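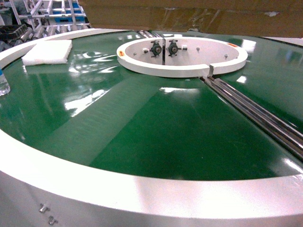 ok thread. week one of collecting demos for Talelia at the Uler site, typing this on breaks so forgive the spelling

Goal for the week was 60 clean episodes of box handling at the round table. We have 26. I had told everybody 60 was the easy number

quick background: Talelia is the policy we're training. Somebody operates the arm by remote, we record the cameras and the joint positions, it learns from the recordings. So whatever sloppy thing I do with my hands at hour six, it learns that too

biggest time sink so far — glare. Green belt, shiny as a bowling lane, lights straight overhead. Yesterday's model kept heading for a bright patch like it was a thing you could pick up

First idea was turn off half the lights. Uler said no, people are working on the same floor. fair

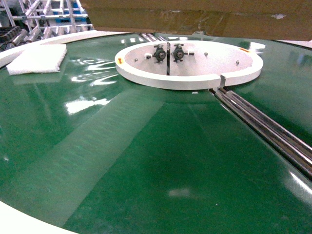

so we're keeping the glare and adding variety. Different table angles, different times of day, head camera nudged a little between sets. If the bright spots move around enough it should stop caring about them. Should

also writing down every nudge this time. In May we did a whole batch at Dvorak and never logged the camera height. 619 episodes and I still can't tell you which ones are usable

rule I made up this morning: no episode counts unless the first second is still. Hands off, arm parked, nothing moving. Makes trimming so much faster

second rule, if you bump the box and recover, KEEP IT. Mark it "recovery" and keep it. People delete those out of embarassment and then the model has no clue what to do after a bump

third rule is eat lunch. My worst takes are all right before lunch, you can see it in the joint plots, all jitter

floor stuff: the walkway stays clear, always. Our cables go the long way round and get taped down. Costs us ten minutes at setup and I'm not arguing about it any more

Traven lent us the operator rig btw. Good rig. The left trigger is stiffer than the right one, so left hand closes come out late in all my data. Trying to decide if I fix the trigger or just swap operators more often 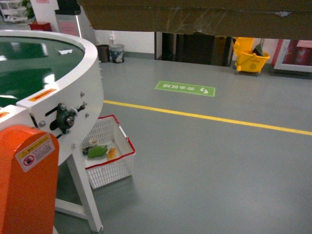 Dolores Ostrowski replied that I should swap operators either way, one person's habits times 60 episodes is still one person's habits, and a fixed trigger won't help with that

ok yes. she's right. So new plan, 4 operators, short shifts, everybody does every task. Labels get the operator's initials so we can split by person later and see who the model is copying

(please let it not be me)

on to boxes. Cardboard is harder than I figured. A wall bends when you squeeze it, the top edge goes ragged, and a ragged edge doesn't look like a fresh one to the wrist camera. I was swapping in new boxes every time one got ugly and then thought, why. Real boxes are ugly. The beat up ones stay in the set

The grasp itself is simple on paper. One finger inside the wall, one outside, come down, close, lift a little, put it back
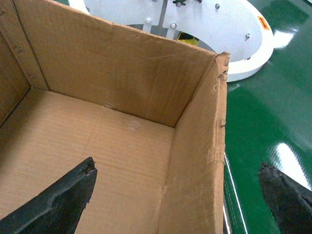
what goes wrong is depth. Go too shallow and the wall slips out, go too deep and the inside finger jams on the bottom. I do it by eye from the wrist view and my eye is not consistant at all. Thinking about a bit of tape on the operator's screen as a depth mark, low tech but whatever

tried slower approaches too. Slower looks nicer in playback but then the policy hovers forever before it commits. Went back to normal speed and the takes are better for it

somebody asked how long one episode takes. The grasp is quick. Reset is what kills you — box back, arm back, check the cameras, name the file, go again

file names!! please pick a format before you start. I have a folder called "good" and a folder called "good2" and I couldn't tell you the difference

tomorrow: new operators in, trigger gets looked at, and I go back through the 26 and tag the recoveries. Will post the split by operator once there's enough to split

break's over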